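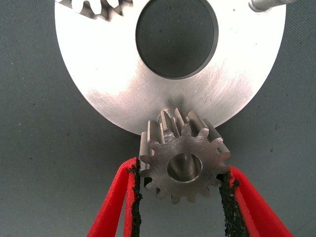
Section 4 covers assembly and loading of the Osar rotating closet tower, floor-to-ceiling version. Complete Section 3 (site check) first. Lay all parts on a clean blanket and compare them with the parts sheet in the hardware bag. Inspect bare metal surfaces before fitting. Faint circular machining marks and fine scratches, like those on the brushed aluminum disc shown at the top of this page, are normal on finished metal and do not need to be reported. Dents, bent edges, and burrs sharp enough to catch a fingernail are defects. Set a defective part aside and do not file or bend it to fit.

Reading time: 4 min

4.1 Before you start

The tower needs a clear floor area 633 mm square. Closets with a clear depth of 600 mm or less will not accept the full-size trays, and the narrow tray set (sold separately) must be used. Minimum ceiling height is 2,000 mm.

Tools required: Phillips screwdriver, tape measure, spirit level, pencil, step stool. The hex key is supplied.

CAUTION: Do not use a power driver on the tray clamps. The threads strip easily.

4.2 Fitting the base and pole

1. Mark the center of the floor area in pencil.
2. Place the base plate over the mark with the arrow facing the closet door. On carpet, use the four long feet. On hard floors, use the flat pads.
3. Check the base with the spirit level in both directions. Adjust the feet until the bubble is centered.
4. Join the lower and upper pole sections by hand until the collar closes completely. No thread should be visible.
5. Stand the pole in the base socket. Do not tighten the socket screw yet.
6. Extend the ceiling cap until it touches the ceiling, then give it 3 full turns.
7. Check that the pole is vertical. If it leans, back off the ceiling cap, move the cap, and repeat step 6.
8. Tighten the socket screw.

NOTE: The ceiling cap must press against a solid surface. Suspended ceiling tiles and closet lids made of thin board will lift under pressure. Use the wall bracket described in Section 7 for these closets.

4.3 Fitting the trays

Trays are fitted from the bottom up. Each tray has a split clamp and one clamp screw.

1. Open the clamp on the lowest tray and close it around the pole at the first ring.
2. Insert the clamp screw and tighten until the tray no longer slides. Add one quarter turn.
3. Fit the remaining trays in the same way. Leave at least two rings between shoe trays and four rings between trays for folded sweaters.
4. Turn the tower one full circle by hand. Nothing should touch the closet walls, the door, or the hanging rail.

If a tray touches the door, move the base back and repeat 4.2 from step 3. Do not trim the tray.
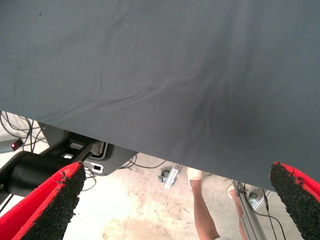 Snap the divider strips into the tray slots after all trays are in place. Shoe trays take two strips, and sock and underwear trays take the full set. Strips are the same at both ends and can be fitted either way around. Press until both ends click.

4.4 Loading

1. Load the lowest tray first.
2. Place heavy items (boots, jeans, handbags) in the lower half of the tower.
3. Spread the load evenly around the pole. A tray loaded on one side only will drag when turned.
4. Turn the tower again after loading. If it stops partway, remove the last items added and check for straps or sleeves hanging over the tray edge.

WARNING: Do not hang garments from the tray edges. Do not allow children to climb or ride on the trays.

4.5 After the first week

Carpet compresses under load. Check the ceiling cap seven days after assembly and tighten it by hand if the pole moves. Check the clamp screws at the same time. No oil or grease is required at any point. Wipe the trays with a damp cloth and dry them before putting clothes back.

If a clamp screw is missing, order a replacement through the parts form and quote the code printed under the base plate. Screws from the earlier Myung tower are shorter and must not be used.

Section last revised June 18, 2023.

Comments (3)

Kanyarat Kaewsai
Step 6 should say whether the turns start when the cap touches or after it is snug. I counted from first touch and it held fine. Seven pairs of shoes per tray if you alternate heel and toe.

Yoon-hee Ahn
Does the narrow tray set come with its own dividers? The ones in my box are too long for it.

Drinex Support
Yes, narrow dividers are packed in the narrow tray set, in the bag taped under the top tray. Turns are counted from first contact with the ceiling. We will add this to step 6.

Contact | Parts form | Warranty
© Drinex Home Storage. All rights reserved.
Back to top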